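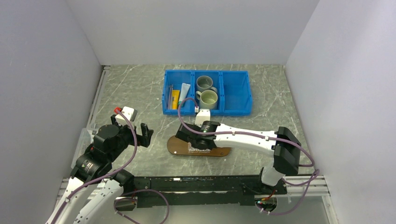 Vol. 11, No. 2, July 2026

**Figure 2.** Two-arm cell with task objects laid out. Both arms are fixed to a common rail at the front of the work surface; the divided bin stands near the back.

## 4. Working rules for shared-surface cells

### 4.1 Scope of the rules

The rules set out in this section apply to small bench cells in which two arms work over one surface within a partial enclosure. They were drafted for the Tisdale laboratory and later adopted, with changes to the wording of Rules 4 and 7, by the group at Ploltham. They do not replace the risk assessment that each site must hold under its own workplace safety law, and they are not intended for industrial cells with guarded access.

In Section 3 we reported that most of the differences between operators arose before the first movement of an arm. Operators laid out the surface in their own way, named objects in their own way and disagreed on when a trial had begun. The rules therefore give more space to preparation than to motion. A reader who is looking for speed and force limits will find them in the site documents listed in the appendix.

The word "operator" means the person who has control of the arms during a trial, whether by a leader device or by a stored program. The word "observer" means a second person who keeps the record and who may stop the trial at any time. One person must not hold both roles in the same trial.

### 4.2 Layout of the surface

**Rule 1.** The surface shall hold only the objects named on the task sheet. Tools used to set up the cell are to be removed before power is applied to the arms. If a tool is itself a task object, it must be listed by name, and the set-up tools of the same type must be kept outside the enclosure.

**Rule 2.** Containers shall be placed so that every compartment named on the task sheet can be reached by at least one arm without crossing the base of the other. In Figure 2 the blue bin has three compartments, and the task sheet must refer to each of them by position. The terms left, middle and right are to be read from the front of the cell, where the arms are mounted. During the first round of our study one operator at Ploltham read these terms from the side of the bin that faced her desk, and a full set of trials had to be relabelled.

**Rule 3.** Where a compartment is meant to be empty at the start of a trial, the task sheet shall say so. It is not enough to leave the line blank. A blank line was read by different operators as "empty", as "contents do not matter" and as "not yet filled in". In Figure 2, the right compartment is empty and the middle one holds two mugs; both conditions should be written out in full if they form part of the starting state.

**Rule 4.** Soft or crumpled objects shall be described by what they are and by where they rest, and their shape shall not be specified beyond what an operator can reproduce by hand. Attempts at Tisdale to define a fold pattern for such objects were given up after the pilot. The pattern could be drawn clearly enough, but two people following the drawing did not produce the same result, and the time spent on it delayed the rest of the day's work.

The Ploltham version of Rule 4 adds that an object resting on another object is to be listed under the lower one. A white item on a board, for instance, appears on the sheet as an indented line beneath the board. We recommend this form. It keeps the two together if the sheet is later sorted or split.

### 4.3 Cables and fixed parts

**Rule 5.** Each cable that moves with an arm shall have enough free length for the whole of the planned motion, and the loop that results shall be checked with the arm at the far end of its reach. The check is to be made with the arm moved slowly and with the observer watching the cable only. Both arms in Figure 2 carry a camera at the gripper, and on the right arm the cable from the camera mount loops up and over toward the bin before it curves back down. A loop of this kind lies in the same space as the objects to be handled, and the check should include a pass over the tallest of them.

**Rule 6.** Cable loops at the base shall be recorded as part of the layout. This rule was questioned by several reviewers, who felt that it asked for more than a short trial could justify. We have kept it. A loop that hangs over the front rail or the side rail is easily moved by a sleeve, and in two of our recorded stoppages the position of the loop at the start of the trial could not be established afterward. A single line on the sheet is sufficient.

Clear panels need separate mention. They are harder to see than the opaque walls, and an operator who works from a camera view may misjudge the distance to them. Where a clear panel stands inside the reach of an arm, its top and near edge are to be entered as limits in the motion settings. Tape or coloured marks may be added if they do not fall within the view used for the task.

### 4.4 Conduct of a trial

**Rule 7.** A trial begins when the observer says the word "start" and the operator repeats it. It ends when both grippers are clear of all objects and the observer has said "stop". Movement of an arm outside these limits is not part of the trial and shall not be kept as such. The original Tisdale text allowed the operator alone to open a trial; Dovhaniuk raised the difficulty that an operator wearing hearing protection could begin without the observer's knowledge, and the present wording follows her proposal.

**Rule 8.** No person shall reach into the enclosure while either arm is enabled. A status light at the base of an arm is not to be taken as permission to reach in. Lights of the same colour carry different meanings on different units, and a new operator cannot be expected to know which applies. Permission is given by the observer after the arms have been disabled at the main switch.

**Rule 9.** When both arms may act on the same object, the task sheet shall name the arm that has priority. The other arm shall wait outside a margin agreed upon before the trial. Priority may pass from one arm to the other within a trial, provided that the point of change is written down. Operators in our study at first found this rule slow, particularly those who were used to working with a single arm, but the number of stoppages called by the observer fell once it was in regular use.

**Rule 10.** A dropped object ends the trial unless the task sheet says otherwise. The object shall be left where it lies until the observer has recorded its position. Operators tend to recover a dropped object out of habit, and a trial that includes an unplanned recovery cannot be compared with one that does not.

### 4.5 Records

**Rule 11.** For each trial the observer shall keep the task sheet, the starting layout, the name of the operator and the reason for any stop. Records are to be signed on the day of the trial. Corrections may be made later, but the original entry must remain legible.

We considered whether a picture of the starting layout could take the place of the written list. It cannot do so in full. In a view such as Figure 2, the two slim rods in the left compartment might be screwdrivers or pens, and the white object beneath the right gripper might be cloth or paper. A later reader should not have to decide. The picture is kept together with the list, and where the two disagree the trial is set aside for review.

The Pasichnyk form, which several sites already use, meets most of the requirements of Rule 11 but has no field for the arm that holds priority. Sites that wish to keep the form may add this in the margin. The Vuvberg form has the field but combines the operator and the observer in one signature box, contrary to Section 4.1, and should be altered before use.

### 4.6 Departures from the rules

Some tasks cannot be carried out within the rules as written. Handing an object from one gripper to the other, for example, requires both arms to be inside the margin set by Rule 9. In such cases the departure is to be entered on the task sheet before the trial, with the number of the rule and a short reason. A departure entered after the trial does not count as one and is to be treated as a breach.

Rule 8 admits no departures. Requests to relax it for the replacement of small items between trials were received from both sites and were declined. The two sites have agreed to review the remaining rules together once the second set of trials, described in Section 5, is complete.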